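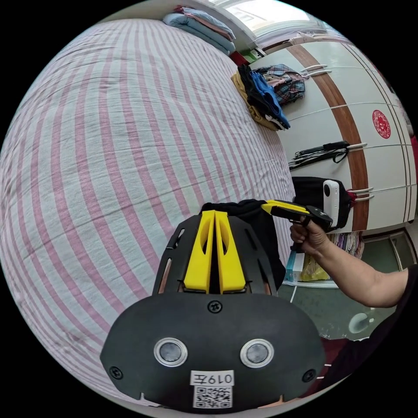
The Fidport striped sheet is a flat cotton sheet for double and larger beds, woven by Anville and sold through Brellville Home. The stripes run in pink and white and are dyed into the yarn, so both faces of the cloth look the same and either side can go up. On a large bed the vertical stripe makes a strong block of colour, and it sits well with plainer bedding in pale blue and light pink, folded at the far end of the bed here. It also works against white furniture, such as the tall wardrobe with the brown band down its doors.

The cloth is a plain weave with a thread count of 152. It is a medium weight, cool to lie on in summer and firm enough to stay put under a blanket in winter. It will crease. Ironing while slightly damp brings it back flat, but most customers simply pull it straight and leave it.

Sizes
Double
King
Super king

All sizes have a 2 cm hem on the sides and a deeper hem at the head. The sheet is flat, with no elastic, and can be tucked under a mattress or left to hang. For a fitted version see the Rainer range, which comes in the same pink stripe and also in grey. Colours may differ slightly between the two ranges as they are dyed in separate batches. If you want an exact match, order both from the same range.

Washing
Wash at 40 degrees with similar colours. Wash separately the first time. Do not use bleach. Tumble dry on low or dry on a line out of strong sun, which will fade the pink over time. Allow for a little shrinkage in the first few washes; the sizes are cut generously to take this into account.

Weight
The king size weighs 1140 g packed.

Delivery and returns
Orders are sent from the Brellville warehouse and usually arrive within a week. Unwashed sheets can be returned in their original wrapping within 17 days of delivery. We cannot take back sheets that have been washed or used unless there is a fault in the cloth or the stitching.

Matching pillowcases are sold in pairs. The pale blue blanket is out of stock until June.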